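## ケーブルを束ねる作業の教示、手本の撮り方と遠隔操作の使い分けについて

**Khalil Hattar**

双腕ロボットに充電ケーブルを束ねる作業を覚えさせようとしています。使っているのは Dorano のアームで、学習側は Kodikara です。

これまでに遠隔操作で300本近くの手本を取りました。長いケーブルを左手で持ち、右手で端を送りながら輪を重ねていく流れです。輪が2つまではうまくいきますが、その先で右のグリッパーが輪を離すタイミングがずれ、束が崩れます。

遠隔操作だと指先の感覚がないので、自分でも操作がぎこちないのはわかっています。そこで、人の手で直接やった手本を頭の高さのカメラで撮り、混ぜてみようと考えています。机の上の物は片付けず、普段のままにしています。 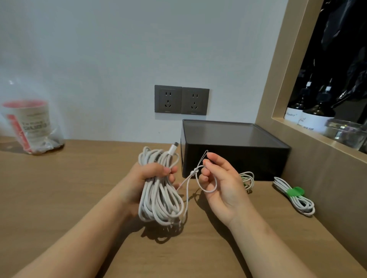 手作業の手本から。左手に束、右手に輪。両手の間にある白い小さな玉は、2本の線をまとめるスライダーです。

聞きたいことは次のとおりです。

- 手作業の手本と遠隔操作の手本は、そのまま混ぜて学習させてよいでしょうか
- スライダーの扱いは、束ねる作業と分けて教えたほうがよいでしょうか
- 背景の物は片付けて撮り直すべきでしょうか

---

**Kirsty Garside**

Prullach の作業場で、似たようなことを3月からやっています。

混ぜること自体は問題ありませんが、最初から一緒に入れないほうがいいです。うちでは手作業の手本で先に学習させ、そのあと遠隔操作の手本で仕上げました。手の映像にはグリッパーの開閉の値がないので、親指と人差し指の間隔から推定した値を入れています。指が束に隠れるところは推定が外れます。そこは目で見て直すか、捨ててください。

スライダーは分けたほうがいいと思います。うちは次の4段階に切りました。

1. 端を探してつかむ
2. 輪を重ねる
3. スライダーを寄せる
4. 束を置く

崩れるのは2の終わりのはずです。右手が離す前に左手が握り直す動作を、遠隔操作でわざと大げさにやってみてください。人の手だと一瞬で済ませてしまうので、手本に残りにくい部分です。

背景はそのままで構いません。ただ、この写真だと右手の奥に別の白いケーブルがありますね。同じ色のものが近くにあると、そちらに手が伸びることがあります。何割かはどけた状態で撮っておくと比べられます。

---

**griresent_user**

うちは Griresent の教示ペンダントで座標を打っていますが、ケーブルみたいに形が変わるものは無理でした。結束バンドで留めた状態で供給してもらうようにしたら済みました。質問の答えになっていなかったらすみません。

---

**Khalil Hattar**

ありがとうございます。段階を分けて、2の終わりの握り直しだけ撮り足してみます。奥のケーブルをどけた分も別のフォルダに取っておきます。指の間隔の推定は何フレームおきにやっていますか。

---

**Kirsty Garside**

4フレームおきです。間は線形で埋めています。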